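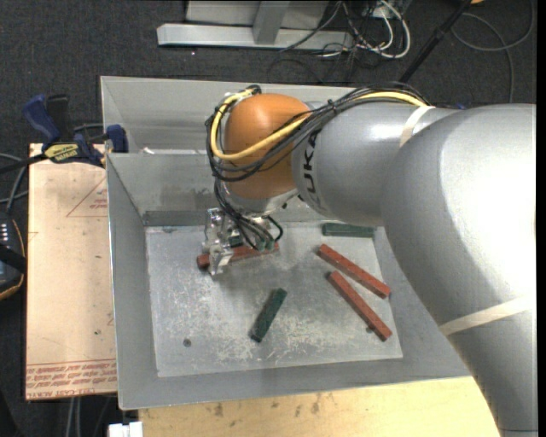
Thursday, 8 August 2019

Well, the Premley summer fair has gone political! Orest Yatsenko, who you'd know from that hospital drama, got up to open it and gave us the bypass instead. Ten solid minutes, in a T-shirt with a rude slogan on it, and my gran in the front row. I'm against the bypass myself (have been since November) and I still wanted to crawl under the cake stall.

By teatime he'd posted a selfie with the slogan showing and Solomiia had sent it to me twice. Relu says actors can say what they like, same as plumbers. Fine, but we don't ask plumbers to cut the ribbon, do we?

We argued all the way home on the Drondgate bus, and a woman behind us joined in on his side. The raffle never got drawn either, so I've still got ticket 31 in my purse. Must ring Melur about it tomorrow.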